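Re: [Trokthorpe-racing] New all-weather track, winter fixtures

> The stands held 855 for the April meeting and the
> Dresa people say a winter card would match it easily.
> Entries would go up too. I can't see a reason to wait.

I can. The April meeting had the Bolier Stakes on it, dry weather and free entry for under-18s. Take those away and you get last November, when 288 came through the gate and the bar shut before the sixth.

As for entries, 449 horses were put in across the whole of last season, and plenty of those were the same horse entered twice and scratched once. Where are the extra runners meant to come from? Oosthuizen's yard has 56 boxes and already sends most of what it has to us.

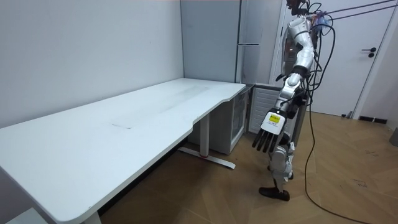 The other thing is the surface. Dresa say it rides the same in frost as in June. Perhaps it does – I'd like to hear that from a jockey and not from the firm laying it.

If the plan was two trial cards in January with the old prize money, I'd go along with it. Nine fixtures straight off is too many. Does anyone have the gate figures for the evening meetings?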